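Filed under: Residents' Association > Meetings & Minutes

HINDWOOD RESIDENTS' ASSOCIATION
Minutes of the ordinary meeting, January 25, 2020, held in the Clellanar Room

In the chair: Noura Saliba
Minutes: Lama Atallah
Apologies: the man from the council, as usual.

1. Minutes of the last meeting
Agreed, after the word "shouting" was changed to "discussion" in item 4. The secretary wishes it noted that she was there.

2. Matters arising
The gate on Orosel Lane still does not shut. It has been reported again. The council's reply thanked us for our interest in gates.

The lost glove has been claimed. The other lost glove has not.

3. Money
The balance stands at £300. A further £68 is owed to Mrs Najjar for the marquee pegs, and she has reminded the chair of this by letter, by telephone and in the butcher's. Agreed to pay her before she thinks of another way.

4. Colours for the notice board and bench
This item was carried over from the last meeting, where it was carried over from the one before. The paint shop will mix any shade we like, which has not helped. Those present were asked to name a pair of colours that would go together, one for the board and one for the bench. Green was proposed and found to be too much like the hedge. Brown was proposed and found to be too much like the bench. After forty minutes there was general support for teal with a purplish pink, and one person still in favour of brown.

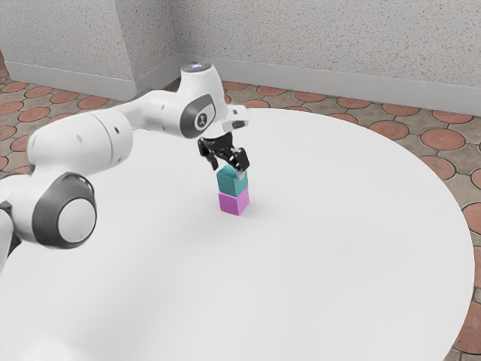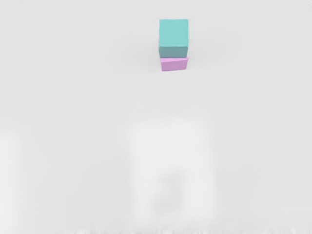
Item 4: teal above, the pinker colour below in the first picture.

It was asked whether the pink would fade. The chair said that everything fades. Agreed to buy one tin of each and to start with the back of the board, where a mistake would only upset the people at the bus stop.

ACTION: Noura Saliba to order the paint. Lama Atallah to find out who has the good brushes.

5. Summer fair
To be held in July, on whichever Saturday the school is not using the field. The school will tell us which that is in June. The cake stall will have two tables this year, following last year's trouble over the lemon drizzle. Judges for the marrow class are still needed, and should ideally live elsewhere.

A request for a bouncy castle was heard with sympathy and then priced.

ACTION: all to ask any friends in other villages whether they know about marrows.

6. Parking by the shop
Discussed.

7. Any other business
The urn takes nearly an hour to boil and trips the lights if the heater is on. Members may have warmth or tea. A vote was taken and tea won easily.

A complaint was received about the length of these meetings. It was read out in full.

Next meeting: date to be fixed once the hall diary turns up. Would whoever borrowed it please put it back in the drawer.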